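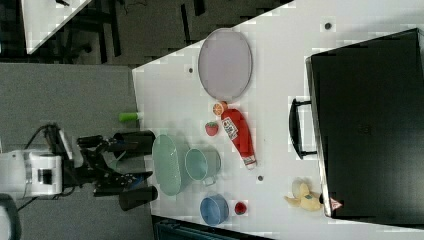
白色桌面，日用品和玩具食物散放着，旁边是黑色箱子。

工坊笔记 2024年4月
内容：小麦淀粉糨糊、封面纸板翘曲、布面渗胶

接着上一本的最后几页写。上一本放在干货架上，浆糊配方在靠后的位置，这里不再抄。

先说眼下的问题。Ustumow那批练习册的硬壳，压了一夜拿出来是平的，放在架子上过了两个晚上，开始往外翘。翘的方向一致，都是四角离开书芯往外走，说明外面这层拉力大，里面的环衬拉不住。前封和后封差不多，后封稍轻。书脊没有问题，槽也清楚。

可能的原因先列在这儿，后面逐条排：
一、糨糊太稀，布吸水过多，伸长以后再收缩，拉力大。
二、纸板丝缕方向裁错。
三、环衬纸太薄，或者环衬上浆太少，干得太快。
四、压的时间够，但换吸水纸换得不勤，水分没有出去，后面自己慢慢干。

第二条最容易查，先查第二条。拿同一张大板上剩下的边料，裁成方块，两个方向各弯一次，手感差别很明显，顺着书脊方向好弯，丝缕是对的。再把一本翘得最厉害的拆了，封面板也弯了一下，同样是对的。第二条划掉。

糨糊

现用的是Diltura的小麦淀粉，袋装。之前的煮法是一份淀粉四份水，泡过再煮。煮好以后过筛，放凉，用的时候再加水调开。问题出在“用的时候再加水”这一步，每个人加的不一样，碗里剩的第二天又加一次，到后来像米汤。上回粘布面用的就是这种碗底。

重新煮了一锅，过程如下。

淀粉100克，水400克。冷水先放一部分，把淀粉搅散，静置半个钟头，沉底以后再搅起来。剩下的水倒进去，小火，木勺一直搅，要刮到锅底和锅边。开始没有变化，后来勺子忽然变沉，颜色从死白转成带一点灰的半透明，这时候不能停，温度计读到70度以后继续搅，又煮了一刻钟。离火后接着搅到不冒大泡。

倒进搪瓷盆里，表面贴一层保鲜膜，膜要贴着糨糊，中间不留空气，否则会结皮。放凉后成一整块，按下去有弹性，能整个从盆边剥下来。这种状态是对的。

过筛两遍。第一遍用粗一点的网，用刮板压过去，出来是碎粒；第二遍用马尾筛，出来是细膏。第二遍很费手，但是不过第二遍，刷在薄纸上能看见小疙瘩，干了以后从正面也能摸到。

分成两碗：
稠碗：不加水，只用刷子打匀。提起刷子，糨糊挂在毛上，慢慢往下坠，不滴。
稀碗：分几次加水，打到像淡奶油，提起刷子成线往下流，线不断。

以后粘布面和纸板一律用稠碗，稀碗只用于托纸和补纸。碗边贴胶布写“稠”“稀”，不许互相兑。稀碗当天用完，剩的倒掉。稠碗可以盖好放阴凉处，第二天闻一下，发酸就不要了。不放冰箱，放过一次，拿出来以后出水，粘力差很多。

白乳胶也试了，和稠糨糊对半混。优点是干得快，布面伸长少。缺点是定位时间短，包角的时候手一慢就拉不动了，硬拉会把布上的衬纸撕开。另外以后要拆的书不应该用。练习册可以用，旧书修补不用。

布面

布是Drandirier的衬纸书布，深蓝和土黄两个颜色。深蓝的织得密，土黄的疏一些。上回土黄的有两处渗胶，正面看是发亮的斑，手指刮不掉，湿布擦只会擦大。检查以后觉得和刷的力度有关，渗的地方都在边上，正好是刷子来回走得最多的位置。衬纸在那里起毛了。

改法：从中间往外刷，出了边就提起来，不往回带。刷子先在碗沿上刮一下。垫的废纸刷一张换一张，不翻面再用，翻面再用是正面沾糨糊的主要来源，上回那几个指印大小的亮斑应该就是这么来的。

刷完等一会儿再贴。布刷湿以后会先卷，卷完再慢慢摊平，摊平的时候说明伸得差不多了，这时候贴板，之后伸长就小。上回是刷完马上贴，布在板上继续伸，后来又收，四角被拉起来也就不奇怪了。

土黄布裁下的窄条做了个小试验，每条都贴在同样大小的板上，一组刷完即贴，一组等摊平再贴。干透以后放在玻璃上看。即贴的那组中间离开玻璃，能塞进一张卡纸；等过的那组也翘，程度轻，薄纸能进，卡纸进不去。都没有贴背面。这说明等一等有用，但单靠这个解决不了，背面还是要有东西拉着。

环衬

原来的环衬是普通的印刷用纸，薄，刷上糨糊马上就软，贴的时候容易起皱，大家为了不起皱就刷得很少。刷得少，拉力就小。

换成Ruangrit的环衬纸，厚一些，表面有一点纹，丝缕方向在包装纸上有箭头。箭头不要全信，每张先撕一个角看，顺丝撕口直，横丝撕口歪。抽出来的几张都对。

试贴三种情况：
稠糨糊，环衬丝缕平行书脊：干后基本平，略往里收。略往里收是想要的，放久了会回一点。
稠糨糊，环衬丝缕垂直书脊：槽的地方出横皱，封面也不好打开。不行。
混合胶，平行书脊：平，但往里收不够，放到第二晚已经有往外走的意思。

用第一种。

另外有一个办法是在板的内面先贴一层衬纸，再贴环衬。多一道工，但可以把包边的厚度找平，环衬贴上去以后看不到布边的台阶。给Ustumow的练习册没必要做到这个程度，留给那本大开本的相册用。相册的板厚，布也大张，翘起来更难救。

纸板打磨

板边用400目砂纸走一遍，只去毛刺，不倒角。上回有人把角磨圆了，包角时布多出来的褶没有地方收，角上鼓一个小包。角要留方。砂纸包在木块上用，手指直接按着砂会磨出波浪。磨完用干刷子扫，粉留在板上会影响粘接，糨糊刷上去成一粒一粒的。

裁板的刀片换得太少。刀钝了，板的下半截是撕开的，边上发毛，靠砂纸磨是磨不好的。以后裁够一沓就折一节刀片。折下来的放进铁罐，铁罐在水槽下面，不要丢进纸篓。

压

铸铁压书机只压书芯和上完环衬的成品，布面刚包好的封面不要直接上压书机，压力太大，布纹会被压亮，深蓝的尤其明显。封面放在两块胶合板中间，上面压砖，砖外面包的牛皮纸破了两块，要重包。

吸水纸的换法重新定：
上环衬以后，环衬和书芯之间先放一层防潮膜，再放吸水纸。膜隔着书芯，吸水纸贴着环衬，顺序不要反。
第一次，十分钟就换。
第二次，过半个钟头。
第三次，收工前。
第二天早上再换一次，然后压到第三天。
换下来的吸水纸挂在绳子上晾，摸着凉就是还没干，不能用。

上回只换过一次，板里的水没出去，所以从压书机里拿出来是平的，架子上再慢慢干，就翘了。第四条我认为和第一条一样重要，可能更重要。

另外这几天下雨，室内湿度高，窗户不要开。湿度计挂在门后，那个位置偏干，挪到了架子的侧面，和书同一高度。

已经翘的那批怎么处理

不拆。试了两本，在环衬一面用海绵轻轻带一点潮气，隔吸水纸压，换纸按上面的次序。出来是平的，要放几天再看，先不要说好了。其中一本的环衬留下一条水印，海绵太湿，边界又没有推开。下次改用潮吸水纸夹着，比海绵匀。

翘得轻的几本不动，往反方向夹着放。

还有一本环衬贴歪了，槽里有个气泡，没法救，拆下来当样品，拆的时候顺便看了胶层：布面那一侧胶很薄，几乎揭下来就走；环衬那一侧有些地方根本没粘上，揭开后板上干干净净。跟前面的判断对得上。

缝线

顺手记一下。用的亚麻线，先过蜂蜡。过蜡不要太多，拉过蜡块以后再用纸夹着拉一遍，把浮蜡去掉，否则针眼周围会有一圈油印，薄纸上更明显。线的长度，不要图省事一次截很长，线在针眼里来回磨，到后面几帖会起毛，有一本就断在中间，只好用织结接上，结留在了书芯里侧。

缝的松紧还是不均匀。先紧后松的居多，书脊看着是斜的。拉线的方向要顺着书脊走，不能朝上提，朝上提会把纸割开。缝完每一帖用骨刀压一下再缝下一帖。

书脊上胶之前要墩齐，先墩头，再墩脊，夹好以后再看一遍。上完胶发现不齐就晚了。

库存和编号

大板剩的不多，要补。土黄布还够做这一批，深蓝布剩下一截，裁小本子用。环衬纸放平，不要再卷起来竖着放，卷过的纸贴的时候往回弹。淀粉开了袋的夹紧放进铁桶，靠水槽那边潮，已经挪走。

样板以后都写编号。这次的布条试验写在309号样板袋里，袋子外面有糨糊浓度和干的天数，里面的试条背后用铅笔标了“即贴”或者“等”。铅笔写，圆珠笔遇水会洇到正面来。

工具清洁

糨糊刷用完立刻用冷水洗，热水会把糨糊烫在毛根里。洗完甩干，毛理直，头朝上挂。有一把宽刷的毛根已经硬了，泡过还是硬，降级去刷胶，不再碰糨糊。筛子洗完对着光看网眼，堵住的用软毛刷从背面顶。骨刀上有糨糊干了的白点，会在布上划出亮线，用之前先摸一遍刃口。

做板的台面用完要擦两遍，第一遍湿，第二遍干。干糨糊是透明的，看不出来，侧着光能看见，手掌抹过去也能摸到。

待办
重包两块砖。
补大板、刀片、马尾筛的备用网。
按新的换纸次序做两本完整的，深蓝土黄各一本，放到架子上看一周。
潮吸水纸回潮的办法再试一本。
相册的板内衬纸先裁，裁之前标丝缕。
把稠稀两碗的标准写成一张纸贴在煮锅旁边。

补记：
早上看了架子。海绵回潮的两本，没有水印的那本还是平的，有水印的那本前封右下角稍微起来一点，已经放回去压。布条试验没有变化。稠碗昨天的还能用，不酸，表面有一层薄皮，揭掉后重新过了一遍筛。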